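Home | Workshop | Desk | Kitchen | Tips A-Z

Desk tidying tips for teaching your arm

I've been recording tidy-the-desk runs for my Drurkeo arm for a good while now, and my first batch was a mess (33 runs, nearly all binned!). So, what I do these days.

Wipe the table first. Crumbs and coffee rings end up in every single run, and a plain matte top is so much kinder than anything shiny. Keep the lid of the laptop shut - the arm doesn't need to learn about your screen saver.

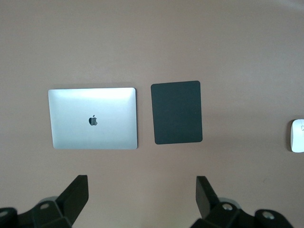 Move things a little between runs. I nudge the mouse a few inches, turn the pad a bit, swap left and right now and then. Yamila Cáceres told me to do that after my arm learned one layout by heart and then grabbed at thin air when I shifted the mouse.

Go slow on the grab, and if you fumble it, keep going and fix it. I save those too, in their own folder - handy examples of recovering! Around 120 good runs got me something I'd trust with a mouse. I'm not trying the laptop yet.

Take a break after 13 or so, your hands get sloppy. And check the bolts on the fingers before you start again.

Last updated: September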